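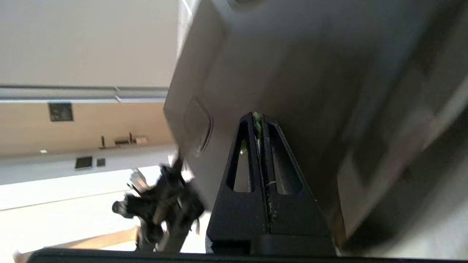
Gray appliance housing with recessed panel, seen at close range. Credit: Laltix

Laltix Revises Housing Specification for Ciketti Countertop Appliance Line

Matte gray finish, raised corner border and recessed side panel become standard in March

MWAIPOPO – Laltix has completed a revision of the outer housing used on its Ciketti line of countertop kitchen appliances. The revised housing enters production in March at the company's Mwaipopo plant and will replace the current gloss housing on all models in the line. Internal components, rated power and external dimensions are unchanged.

The revision covers three items: surface finish, corner construction and the recessed side panel. Tooling for the molded parts was supplied by Dristunetti, which has produced housing molds for Laltix since the introduction of the first Ciketti models.

Surface finish

The housing is molded in a single medium gray with a flat, matte surface. The texture is cut into the mold, and no paint or clear coat is applied after molding. The earlier gloss housing required a coating step and a separate curing step, both of which have been removed from the production sequence.

In internal wear testing, sample panels were wiped with a damp cotton cloth for 2,000 cycles under constant load. Panels were checked for change in gloss level at the start and end of the test and met the Laltix limit at both checks. A second set of panels was wiped with a mild dish detergent solution and met the same limit. Abrasive pads and solvent cleaners are not recommended for the matte surface, and the care section of the user guide has been updated accordingly.

Corner construction

A slightly raised border strip in a lighter gray runs along the corner where two faces of the housing meet. On the gloss housing, the two faces met at a plain edge with a visible joint line. The strip covers the joint and takes up small differences in panel fit, and it can be replaced without removing the adjoining face.

The strip is held by six molded clips and requires no adhesive. Service centers can remove it with a flat plastic tool. Metal tools should not be used, as they can mark the face panels. Replacement strips are supplied in the lighter gray only.

Recessed panel

A small rectangular panel with rounded corners is set into the border area. It sits below the level of the surrounding surface and is molded in the same gray plastic. The recess limits accidental contact when the appliance is moved along a counter or stored against a cabinet wall. On the earlier housing the corresponding part stood out from the surface and was the most frequently reported source of cosmetic damage in service records.

The rounded corners have also been adopted to make the recess easier to wipe. Square corners on early molded samples held flour and fine crumbs after cleaning, and the corner radius was increased before the mold was approved.

Production and availability

The first production run is set at 2,736 housings. Units built with the revised housing will ship to distributors as stocks of the gloss version are used up, and both versions may be on sale at the same time during the changeover. Model names and list prices remain the same. The housing version is marked on the rating label by the suffix 2 after the model code.

Appliances already in use cannot be fitted with the complete new housing, as the mounting points for the face panels have moved. Gloss panels for existing units will continue to be available through service centers for six years after the end of gloss production.

Retailers carrying display models should contact their distributor for exchange terms. Updated product sheets, the revised care instructions and a parts list for service centers can be requested from the Laltix trade desk, which is open every weekday except Wednesday.

About Laltix

Laltix designs and manufactures small kitchen appliances for home use. Products in the Ciketti line are assembled at Mwaipopo and sold through independent retailers and kitchen supply dealers.

Press contact: Laltix Trade Desk, Mwaipopo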